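The Unfoldable Truth

My mother could fold a fitted sheet. She did it standing in the hallway with her chin tucked down and her arms out like a conductor, and what came out at the end was a flat square you could have posted. I have tried to copy her for 20 years. What I produce looks like something a dog has been asked to leave.

So when the spring clear-out came round in April, I decided to take the linen cupboard seriously. I bought a book. I bought a set of Fellex dividers, which stand between the piles and stop them leaning on each other for comfort. I emptied three shelves on to the landing and found 12 pillowcases, none related, and a tablecloth for a table we sold before the children were born.

The book was firm. Cloth wants to be folded in thirds, it said, and a person who folds in halves is storing up trouble. I had been folding in halves since school. I read this sitting on the edge of the bath, feeling told off.

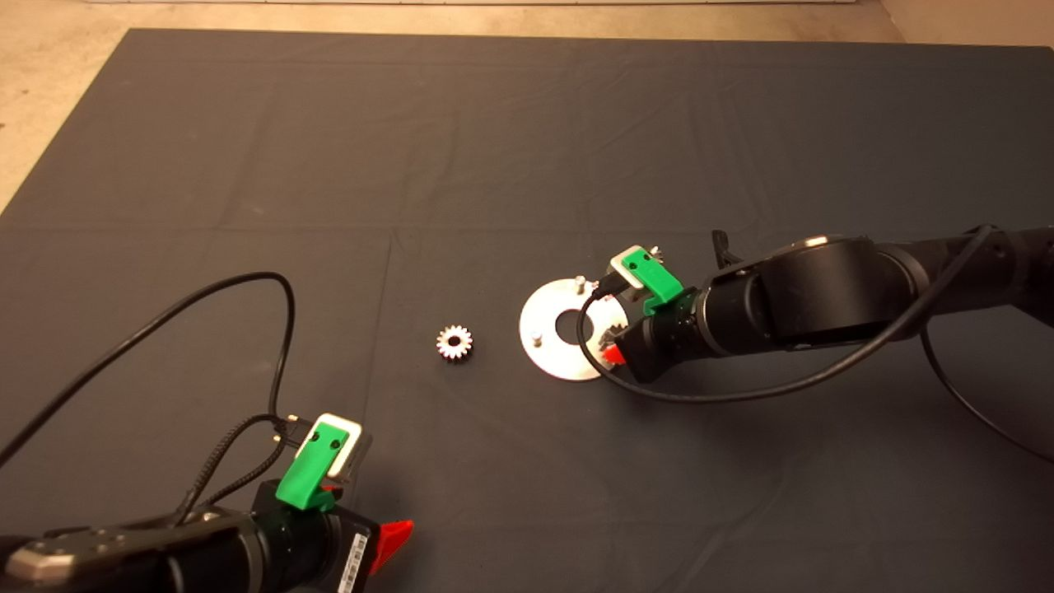 Nadja Gruber, who ran the linen room of a lakeside hotel until her knees objected, takes a gentler line. "Guests look at the top sheet," she told me over the phone. "The rest is between you and the cupboard." Her own fitted sheets get rolled up and put inside a pillowcase. I asked whether her old employers had known about this. She said it was a very good hotel.

She does believe in creases, though. A tablecloth with a sharp line down the middle tells people that somebody went to some bother, and she will not have it steamed out. My husband, who irons one shirt at a time as the need arises, found this encouraging.

By ten that night the cupboard door would shut, which it hadn't done since we moved in. The dividers had gone in sideways. The tablecloth went back too, in thirds, ready for a table of the right size should one ever turn up. As for the fitted sheets, they are in a pillowcase on the bottom shelf, and I've told the family it's a bolster.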